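Post-Season Office Inspection, Conmont Tax & Bookkeeping
Wedell Street branch, Jun 4, 2023

1. Client files locked up at close of business. PASS. The key was in the lock, but it was turned.

2. Shredder working. FAIL. It took 2 sheets and then thought about it. The bin beside it holds more than 3,000 pages waiting their turn, many with Social Security numbers on them. Call Stodden and have them haul it off.

3. Fire extinguisher in date. PASS. Last checked in February, tag signed. It is also holding open the door to the file room, and fire doors are meant to shut.

4. Preparer credentials on display. PASS. Slightly crooked.

5. E-file signature forms on hand for each return. PARTIAL. Sampled 402 returns, found 320 forms. The rest are "probably in the Castellanos box." The Castellanos box was not available for comment.
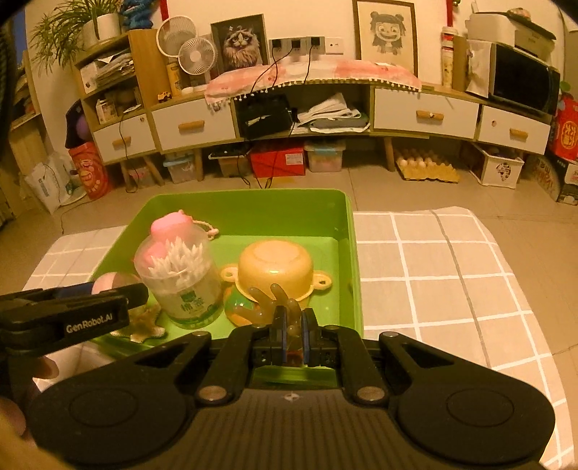

6. Passwords changed after seasonal staff left. FAIL. The old one still works. It is the name of the street and the tax year, and I got it on the second try.

7. Waiting area free of trip hazards. PASS, now that the extension cord has been taped down. Please use something other than packing tape next time.

8. Exit sign lit. PASS.

9. Coffee maker switched off overnight. Staff say yes. The pot says otherwise.

Items 2, 5 and 6 to be fixed before extension work starts. Reinspection will be unannounced, so kindly stop asking me when it is.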